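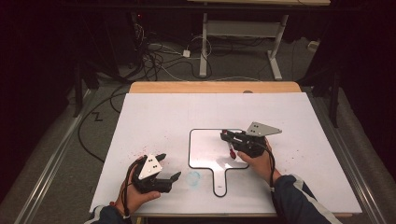
Unit 3 Handout: Planning on the Board
Introduction to Layout and Marking, Skirthorpe Workshop Program

Reading before class: Unit 2 notes on line weight and scale.

Purpose of this unit

Students learn to set out a simple closed shape on a whiteboard at full size and use it as a working reference. The shape for this unit is the paddle: a rounded square with a narrow handle. It has two straight runs, several curves and a change of width at the neck, and most of the common drawing mistakes show up in it.

Setting up

Lay the board flat on the table. A board on the wall is fine for discussion, but the arm gets tired and long lines drift downward. Wipe the surface before you start, including the corners. Old marker leaves a faint tint that can be mistaken for a guide line later. Use the Jotico cleaner in the cabinet for stains the dry cloth does not lift. Do not use it on the tabletop.

Drawing the outline

Mark a center line lightly, running the full length of the shape. Everything is measured from it.

Mark the square portion first, 100 mm on each side for the practice version. Round the corners last.

The handle is 60 mm long. Draw both sides of it from the neck toward the tip. Students who draw one side down and the other side up usually end up with a handle that leans.

Close the tip with one curve. If it comes out pointed, erase back to the straight part and draw it again.

Go over the finished outline once in thick black. Rub out the center line when the black is dry.

Color inside the outline

Black is for the boundary only. Red is for anything added inside it: hatching, part numbers, notes to yourself. Keep red off the boundary. Where the two colors meet, the black smears and the edge is lost.

Small dots of dry ink and eraser crumbs collect on a flat board because they have nowhere to fall. Brush them off toward the table edge. Pressing down with a cloth grinds them in.

Common faults

Neck too wide. The shape reads as a bottle.
Handle off center. Check against the center line before inking.
Line weight uneven. Slow down on the curves.
Cap left off the marker. The Skistum markers dry out in roughly 8 minutes.

Practice for next session

Draw the paddle twice, once at the size above and once at 50 percent. Bring both sets of measurements on paper. Unit 4 uses the same outline for cutting a card template, so keep your numbers.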